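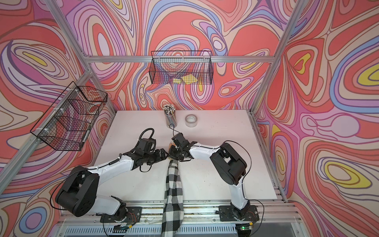

Wire mesh baskets on the back and left walls, with our swirl pattern panels behind them.

July
By Gaurav Bhardwaj
3 min read

Griltach Hanging Wire Basket

We started carrying the Griltach basket when so many of you wrote in asking how to get the small stuff up off the table, and it has been one of our steadiest sellers at Bindard ever since. It's a simple thing, a black wire mesh box with an open top, and it hangs on a wall or a rail wherever you've got a bit of height going to waste.

I like mine right under the top rail, where the sticky notes go (two pale yellow ones in there above, and I'm sure there will be more). The mesh is open enough that you can see what's inside without getting up, and it lets the wall show through too, which matters if you've gone to the trouble of putting up something as cheerful as coral and lavender swirls!

Sizes

Small: for notes, cards, erasers and chargers.
Large: deeper and wider, for rolls of tape, folded cloths or a stack of mail.

A lot of customers buy one of each and put the larger one on a side wall. Pencils are the one thing I'd keep out of either size, as the thin ones poke through the grid and work their way loose. A clear cup on the tabletop does a nicer job, and you get to enjoy all those striped barrels.

Putting it up

Each basket comes with 5 white cable ties. Loop them around the top wire and the rail, pull them snug, check that the basket sits level, and only then trim the ends. For a plain wall you'll want the hook kit, sold separately. Please don't hang either size from tape, however good the tape is.

Care

A soft brush gets the dust out of the corners. If it needs more than that, use warm water and a drop of dish soap, then dry it well with a towel before it goes back up.

Ordering

Baskets ship flat in packs of one or two. Schools and workshops ordering 200 or more should write to us first so we can set the stock aside, and we'll happily work out a better price at 400.

Related items
Wesulari Swirl Wall Panel, coral and periwinkle
Samuel Clear Pencil Cup
Griltach Hook Kit for Plain Walls
White Cable Ties, bag of 1,000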